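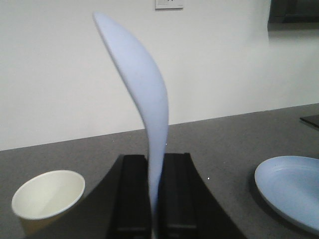 **Slide 1. Start**

Good morning. I am Jomar Dizon, I work on the planner. Today I speak only about software, so please keep arm questions for the break.

**Slide 2. Perception**

The scene node is called Luvora. It gives one mask per object, then a pose. Pale things on gray stone were hard for us in August.

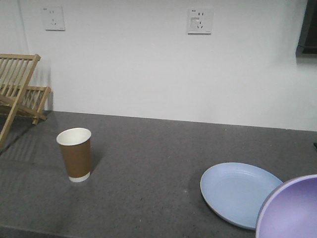
*Side view: cup, plate and bowl on the counter.*

(Pause, let them look.) The bowl overlaps the plate. Old version merged the two masks.

**Slide 3. Planning**

Filum makes the grasp order. We replayed 1,000 plans, and 311 needed a second try. Say this number slowly.
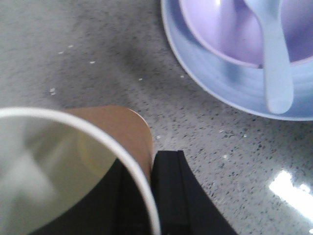
*Wrist view, cup close to the gripper.*

At this distance the rim fills much of the view, so we trust the last good pose.

**Slide 4. What is next**
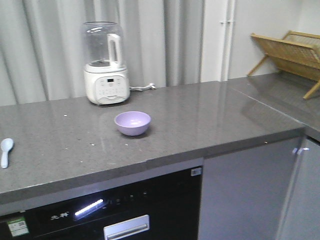
Valcárcel Manipulation Software Group

Clear jars still confuse depth. Next release takes the jar from the side camera only. Then questions.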